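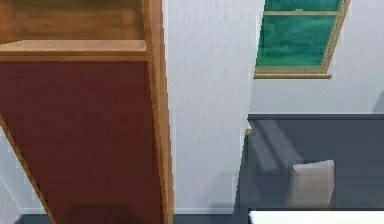
Dritura Town FC Supporters' Board > Matchday Chat > Are we sitting too deep after we score?

nethertouchline
I've held off starting this because the last time I criticised the defending I was told to go and support Menon Athletic. Still. We went one up after twelve minutes at home, had them rattled, and then spent the remainder of the afternoon camped on our own penalty spot like we'd booked it for the weekend. They equalised off a corner. Of course they did. We'd given them nine.
Same story against Purkex Rovers in November. Is this the manager's instruction or do the players just get scared of having something to lose?

oldclockend
It's instruction. You can see him waving the full backs back the minute the ball goes in. He looks like a man trying to park a caravan.

greasybovril
Disagree with both of you. We are fifth. If you'd offered me fifth in August I'd have asked what you were drinking. We don't have the legs in midfield to press for ninety minutes and he knows it. Sitting off is him being sensible with what he's got.

nethertouchline
Fifth with seven draws. Turn half of those into wins and we're top.

greasybovril
And if my gran had studs she'd be our centre forward. She'd get more touches, I'll give you that.

pitchfork_pete
Bit of both for me. The problem isn't dropping off, plenty of good sides do it. The problem is that when we win the ball back there is one bloke up front and he's forty yards from anybody in the same shirt. So it gets hoofed, he loses the header, and back it comes. I'd keep both wide lads up on halfway and let the opposition worry about them.

oldclockend
Then you're defending a corner with eight.

pitchfork_pete
We're conceding with eleven so I'm prepared to risk it.
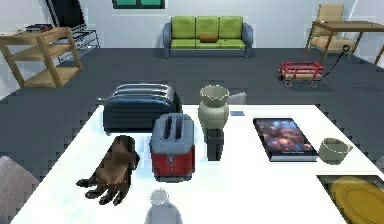 Pair of toasters, navy one at the back and the red and blue one in front.

marginallyoffside
Can I say a word for the keeper in all this. Everyone blames the back four but he won't come off his line. Anything more than three yards out is somebody else's department. A keeper who claims crosses lets you push the whole side up ten yards, and ours makes them want to stand in the net with him.

greasybovril
He saved two penalties last month!

marginallyoffside
Yes, on his line.

nethertouchline
What was the gate for the Menon game, does anyone have it? Somebody near me reckoned under three thousand in the years before the new stand and I said no chance.

terracearchivist
From my programmes, for what they're worth: the Menon home match the season we went up was 3816, and the one after that was 3065. The lowest I have for any league game against them is 1297, on a night when the fog was so thick that the far side found out the score by shouting across. I was one of the 1297. We went one up early and drew 1-1, if that helps the discussion.

oldclockend
So it's hereditary.

pitchfork_pete
Brilliant. Can't blame this manager for that one. He'd have been at school.

greasybovril
He'd have been at school sitting very deep.

nethertouchline
I'm not calling for his head, before the usual crowd turns up. I'd just like to see him make a change before the equaliser for once. He's got a sub's board, it lights up and everything. Against Purkex he made his first switch on 84 minutes and it was a left back for a left back.

marginallyoffside
The first left back had cramp.

nethertouchline
From all the running backwards.

vevo_road_end
Just caught up on this. I think people forget how young that back line is. Two of them were playing for the reserves a year ago. They drop because they don't trust their own pace and nobody in front of them is talking. Get an experienced holding player in, someone who'll shout, and you'd see the line move up by itself. We've got until the end of January 2021 to find one.

oldclockend
With what money?

vevo_road_end
Loan.

oldclockend
Last loan we had pulled a hamstring in the warm-up and took the rest of the season to get out of his tracksuit.

greasybovril
Still our best signing that year. Never gave the ball away.

pitchfork_pete
Team for the weekend then, same again? I'd start the young lad on the left and tell him he'll be fined if he's seen in our half.

nethertouchline
I'd take that. 2-1 to us, and all three goals before half time so I can go home early.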